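16 July 2025
Notebook, lease search for the new workshop

Natalia and I spent the morning going over the two units still on the list. Current lease is up at the end of October and the landlord has confirmed in writing that he won't renew. Writing this down while I remember it.

Unit A, Plorstead Yard. Built 1926, brick, ground floor, 74 square meters on the agent's plan. Measured it with the laser and got the same. Power is three-phase and the panel has been redone. One toilet, shared with the upholstery people next door. Loading door opens onto the yard, and we'd have to move the van every time somebody else wants in. Floor slopes toward the drain by the back wall, enough that the flat table would need shims on two legs. Damp patch under the window on the north side. The agent (Skumex) says it was painted last year. It didn't look like that to me. Ask for the survey.

Unit B, the Nurmi building, second floor. Newer, brighter, level floor. Freight elevator is rated to 1000 kg, so the mill goes up if we take the table off first. Ceiling is low over the back third. Single-phase only. Natalia asked what it would cost to bring three-phase up and the woman from Vivia said she would find out, same answer as last week. Service charge is on top of the rent and is reviewed every year with no cap that I could find in the draft.

Rent comes out close once the service charge goes in. A has a deposit of three months, B has two. A wants a five-year term with a break at three. B would do three years flat.

Faustino's view is that B only works if the compressor can stay downstairs, and the draft lease says nothing stored in common areas. He is going to ask about the cage next to the elevator.

Parking: A has two spaces, B has none, street permits only.
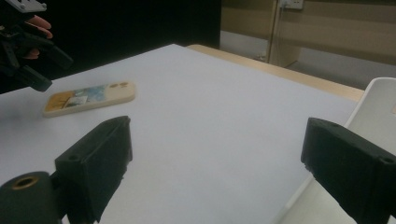
Drive times, done from my place and from Natalia's. A is 7 minutes longer for me and shorter for her. Faustino bikes and says either is fine, though the hill up to Plorstead is bad in winter.

Ranking as of today: A first, B second, and neither by much. The damp could change that. If the survey shows it coming up through the wall I'd drop A and go back to looking.

To do:
Survey for A (me, call Skumex tomorrow)
Three-phase quote for B, in writing (Natalia)
Cage by the elevator (Faustino)
Check insurance on a second-floor shop with solvents
Ask current landlord if he'd take November month to month

Moving estimate came in for the mill and the lathe. Roughly what we paid last time. It doesn't include rigging at the far end, so ask again once we know which building.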